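Umus Hut Liner, sleeping bag liner for shared mountain lodges

Weight: 319 g with stuff sack
Sizes: Regular, Long
Colors: moss, slate, rust
Made by Nesen

If you have ever turned up at a hut after eight hours on the trail and been handed two blankets and a pillow the size of a paperback, you already know why we love this thing! The Umus is a proper bed sheet that you carry with you. It slips between you and whatever bedding the lodge provides, it folds over the top of the pillow, and it packs down to something you can lose in the bottom of a daypack (we have, twice).

Most mountain lodges ask guests to bring a liner these days, and quite a few won't let you into the bunk room without one. You can usually rent one at the desk, but in October, when the high huts fill up for the fall colors, they run out early in the afternoon. Bringing your own takes that worry off the table.

What it's like to sleep in

Soft. That's the first thing everyone mentions. The fabric is a cotton and silk blend, brushed on the inside, and it doesn't cling to your legs the way the slippery synthetic ones do. Filipa Carvalho took a slate one on the Lozano traverse, 3 nights in three different huts, the highest at 2,517 meters, and came back asking if she could keep it. She's a side sleeper and turns over a lot, and the wide foot box meant she never woke up wrapped like a parcel.

On its own the Umus is enough for a warm valley hostel in summer. Higher up you'll want the lodge blankets over it, or a light sleeping bag. It adds a bit of warmth, but please don't count on it as a bag for camping out.
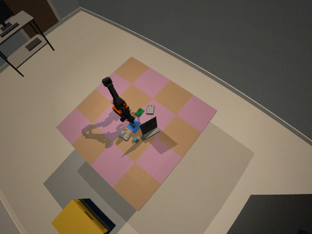
Details we like

The side opening runs down to your hip and closes with four flat fabric tabs. No zipper! If you've ever shared a sleeping platform with eleven strangers you'll know the sound of a zipper at 4:30 in the morning, when the summit crowd gets up.

The pillow pocket takes a standard lodge pillow, or you can stuff your own jacket in there. There's a small inside pocket at chest height, big enough for a phone, earplugs and the cash you need for breakfast. The neck has a drawcord that you can work with one hand from inside.

The stuff sack is sewn to the foot end, so it can't go missing. Some people find it a little odd to have it down there by their toes. You stop noticing after the first night.

Sizes

Regular fits sleepers up to 5 ft 11 in. Long fits up to 6 ft 5 in and is a touch wider at the shoulder. If you're between the two and you like to pull the sheet up over your ears, go for the Long. The weight listed at the top is for the Regular.

Washing

Machine wash cool, inside out, with the tabs closed. Line dry if you can. It dries overnight on a hut rack as long as the stove is going. Wash it once before your first trip, as the rust color can bleed a little and the fabric gets noticeably softer.

Goes well with

Vultine hut slippers, which fold flat and have a real sole, so you can cross the yard to the washroom without putting your boots back on. The Vultine 500 ml bottle also fits the pillow pocket, wrapped in a sock, if you like something warm at your neck on a cold night (screw the lid down hard!).

In the box

One liner with attached stuff sack, one spare drawcord toggle, and a care card. Repairs to seams and tabs are free for the first two years. Send it in clean, with a note saying where the problem is.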